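Desktop Computer Renewal: Guidance for Departments

The Ladness Equipment Services office will again receive retired desktop computers for renewal beginning in June. Departments that hold towers no longer in daily use are asked to review this notice before sending them to the Grelley building. The office expects to handle 300 units during the coming round and will return those that pass inspection to general use.

Renewal is limited to full-size and mid-size towers. Laptops, displays and printers are handled under the separate Brornell disposal agreement and should not be placed with the towers. Units that arrive with a display attached or taped to the case will be sent back to the department.

Each tower is laid on its side and opened for inspection. Staff review the memory, the processor, the graphics card where one is installed, and the power supply. Memory modules are removed and tested apart from the computer. A module that fails is replaced from existing stock, and matching modules are kept together whenever the supply permits. Power supplies are not opened under any circumstances – a unit with a faulty supply receives a complete replacement.

Departments remain responsible for their own files. Drives are erased upon arrival, and the office cannot recover material afterward. Any department that must retain a drive for records purposes should remove it beforehand and note the removal on the transfer form.

Before delivery, please complete the following:

1. Copy all needed files to the department's shared storage.

2. Remove discs, memory cards and security locks. Keys left in the rear lock will be held at the front counter for 4 weeks.

3. Attach the transfer form to the top of the tower with removable tape. Forms placed inside the case delay intake.

4. Leave the processor, memory and graphics card in place. Towers with the side panel off are accepted, provided the panel is delivered with them.

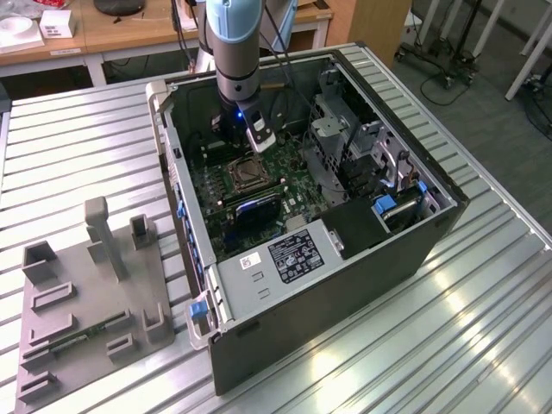
5. Bring the towers to the Lengyel Street entrance between 9:00 a.m. and noon. Deliveries of more than 5 units require an appointment, which may be requested through the equipment desk. Power cords should be bundled and placed in a separate box marked with the department name.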